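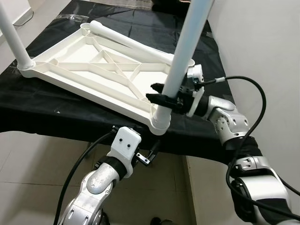 Reading time: 2 min

May 2, 2024

I spent the whole day on the handover between the task planner and the arm controller, and I am tired but quite happy.

The job is the small white table with the screw-in look of a toy. The planner, which we call Collari, decides which leg comes next and which corner gets it. Until January it sent the arms a fixed pose for each corner. Now it sends a pose together with a permitted tilt, and the controller may choose inside this limit. I wanted this change for a long time and I was also afraid of it.

In the morning I went through the log of the grasp estimator. It holds 2,000 frames, and in 247 of them the leg axis was flipped, so the planner believed the closed end was the open one. White tube, white table, of course the colour gives little help. I added a check on the end shape before the two-arm hold is accepted.

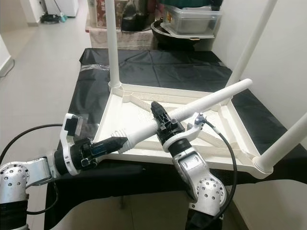
Burgi wrote back that a check is fine, but it should return a confidence and not a yes or no, otherwise the planner can't ask for a second look.

She is right, and I changed it before lunch. It cost me one more message type and a fight with the build server at Morberg, which still has the old headers.

In the afternoon I worked on the waiting arm. When the right gripper guides a leg, the left one has no task, and the old code sent it home each time. I let it stay low near the front edge with open fingers. The collision model must then include it at every step, so planning is slower. I will measure this properly tomorrow. 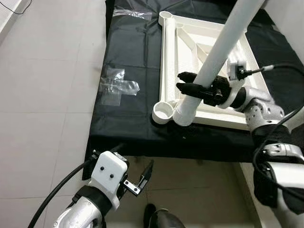
Why not freeze the left arm and treat it as an obstacle, Rashidi asked in the review, since its pose is known anyway?

I answered that I will try. Still open: the time stamps of the wrist cameras, and the merge into the Akudon branch.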